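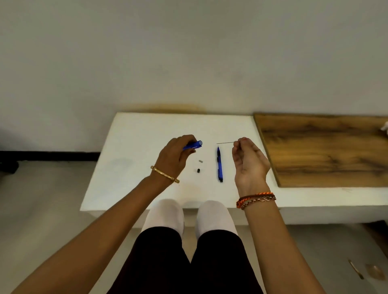 Barrel in one hand, rod in the other, and the small parts kept close by on the table.

Plodeo questions and answers
Last updated April 15, 2026

What is Plodeo, then?
Plodeo is a drawing robot you can build at home, or on a shared bench if you are lucky enough to have one nearby. Two motors move a carriage over a sheet of paper, a third lifts the pencil up and sets it down again, and that is really all there is to it (though you'd be surprised how many evenings can disappear into "all there is to it"). The first one was put together in the shared workshop at Panham, and most of the questions below were first asked there over a cup of tea.

How big a drawing can it make?
The carriage travels 500 mm one way and 400 mm the other. You will lose a little of that to the paper clips.

Why pencils and not pens?
Mostly fondness, I'm afraid! A mechanical pencil gives a lovely even grey line, it doesn't bleed if the robot stops to think in a corner, and you can rub out the first attempt. Pens do fit the holder perfectly well if you prefer ink.

Do I have to take the pencil apart?
Only if you want the robot to click its own lead forward, and I do hope you'll have a go at it, as it is my favourite part of the whole build. The pusher needs a straight run down the barrel, so everything inside comes out first. Work on a pale surface with plenty of light, put each part down in the order it came out, and keep a second pencil of the same make whole beside you, so you have something to check against when you put it all back. Don't pull hard on anything. If a part won't come with a gentle twist, leave it and look again - there is usually a thread you have missed.

How much lead should I load?
Less than you would for writing. A crowded barrel jams far more readily when the pencil is held upright and tapped down by a motor, and one jam will spoil a drawing that has been running all afternoon. Keep a spare pencil ready and swap the two over between sheets.

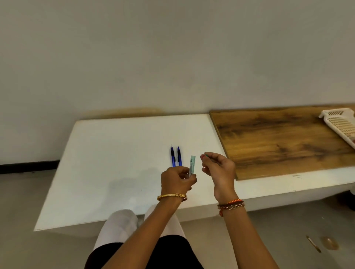 A reader in Jemuritz wrote to say that one lead at a time has worked best on their machine, and that they now run a page of plain test lines after every refill before trusting it with anything they care about. I have taken up the test page myself and can only recommend it.

My circles come out as eggs. What have I done?
Nothing dreadful! Check that both motors are set to 800 steps a turn in the settings file. If they match, feel the belts, and tighten the slacker one until the two feel alike under your thumb.

Which controller board do you use?
The Holub board, the older version. The newer one should work too, but I only got mine in March and haven't given it a fair trial yet.

How often does the pencil holder need looking after?
I brush mine out and check the screws every 500 drawings, or sooner if the line starts to wobble. Graphite dust gets everywhere, so keep it well away from the belts, and please don't oil the lifting slide - it turns the dust to paste.

Can I build one with no soldering?
Yes, if you buy the motors with plugs already fitted. The lift motor is the awkward one, and you may need to ask for the longer lead when you order.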